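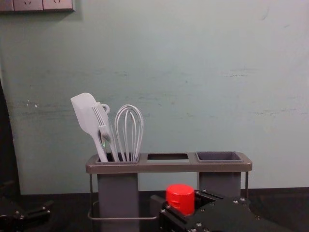

The Ladgate tenants would prefer, the letter said, that the kitchen be left exactly as it was. The Inspector of Shared Premises at Velelbridge read it twice and placed it under the kettle, where the previous letter already lay.

The regulations were plain. Any wall bearing scratches was to be entered in the register and repainted within 60 days. Utensils were to be stored upright, in cups, and every opening in a holder was to have its cup. Form 1277 made no provision for a cup that had gone missing.

"It went before our time," another tenant remarked from the doorway. "We put the utensils on the left and manage."

The Inspector wrote "manages" in the column for defects, struck it out, and considered the wall. Perhaps someone had stood at this counter, reaching across for a spoon – the scuffs were at the height of an elbow. The paint prescribed by Costska was a brilliant white.

At four o'clock the register was closed. Under Walls, the entry read: sound. Under Storage: 2 cups, sufficient. The Inspector rinsed a mug, dried it and asked where it was kept.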